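Lisdale is a small workshop in Tukstead. We test whether machines can do the dull jobs that people do at a kitchen table or a packing bench — sorting, folding, putting phones into cases. The answer so far is: some of them, slowly.

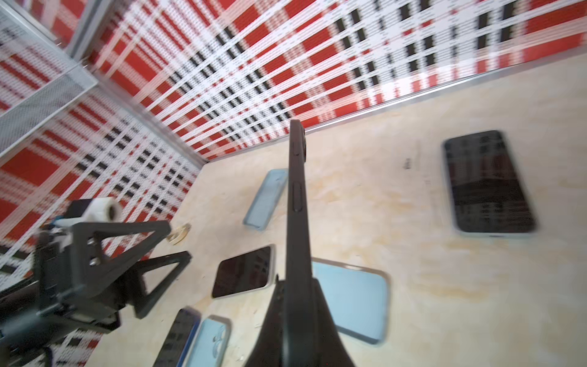 We started in March with one bench and a list of 172 chores. A job stays on the list until an arm can do it 400 times without help. Most are still there. Soft things are harder than stiff ones, and thin things lying flat are the worst.
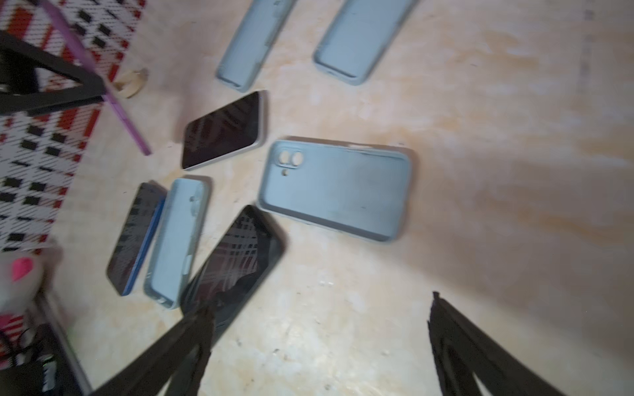 Renu Rastogi thinks our pass mark is too low, and that a shop floor would want 1000 clean runs before trusting a machine with a customer's phone. She may be right. We publish our failures as well as our passes.

Lisdale, Tukstead © Lisdale | Contact us | Back to top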